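Cuidado de las prendas oscuras entre lavados

El desgaste visible de una prenda oscura procede en su mayor parte del lavado y del secado, y en menor medida del uso. La fricción en el tambor levanta fibras cortas que reflejan la luz y dan al tejido un tono grisáceo, aunque el tinte siga intacto. Espaciar los lavados es la medida más eficaz, siempre que la prenda se ventile bien después de cada uso.

Ventilación

Al quitarse la prenda conviene vaciar los bolsillos, abrir cremalleras y botones y colgarla fuera del armario durante una noche. Un perchero de pie sirve, siempre que no esté pegado a un radiador ni reciba sol directo. Deje un palmo libre a cada lado. Las prendas de punto grueso son la excepción: se extienden en plano sobre una toalla, porque su propio peso alarga los hombros.

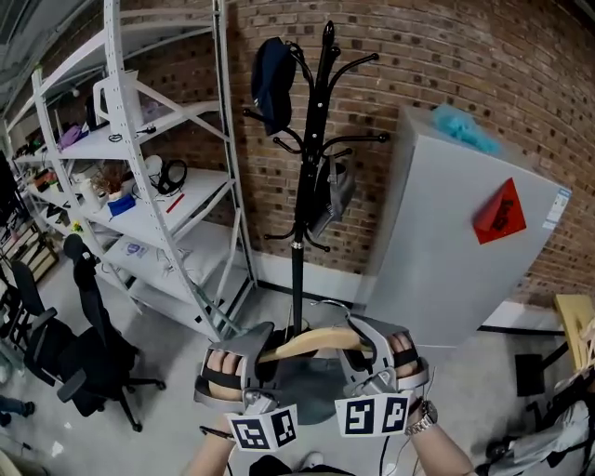
La percha debe llegar hasta la costura del hombro sin sobrepasarla. Si es más corta, el tejido cae sobre el extremo y forma un pico; si es más larga, deforma la manga. La madera sin barnizar absorbe algo de humedad, pero puede soltar astillas: pase una lija fina por los cantos y retire el polvo con un paño antes de usarla. Los ganchos metálicos con óxido se cambian, ya que la mancha que dejan en el cuello rara vez sale.

Cepillado

Cepille siempre en seco, de arriba abajo y en el sentido del pelo. Para lana, cerdas naturales de dureza media; para algodón y mezclas, un cepillo blando. El rodillo adhesivo recoge la pelusa superficial – no el polvo asentado en la trama – y deja residuo si se guarda en un lugar caliente.

Manchas aisladas

Una mancha pequeña no justifica un lavado completo. Humedezca un paño blanco con agua fría y una gota de detergente neutro, y trabaje desde el borde hacia el centro sin frotar. Aclare con otro paño húmedo y seque con presión. Pruebe antes en el interior del dobladillo.

Lavado

Del revés, con agua fría, carga a medio tambor y centrifugado bajo. Detergente líquido; el polvo mal disuelto deja marcas blancas en las costuras. El suavizante se omite en tejidos elásticos. La primera vez, lave la prenda sola.

Secado y plancha

Sacuda la prenda al sacarla, alise las costuras con la mano y séquela a la sombra. Planche del revés con la prenda ligeramente húmeda, o interponga un paño de algodón – el contacto directo de la suela produce brillos en solapas, bolsillos y pliegues. Si el brillo ya ha aparecido, aplique vapor a corta distancia y cepille a contrapelo en cuanto el tejido se enfríe.

Antes de guardarla, compruebe con el dorso de la mano que el cuello y las axilas están secos.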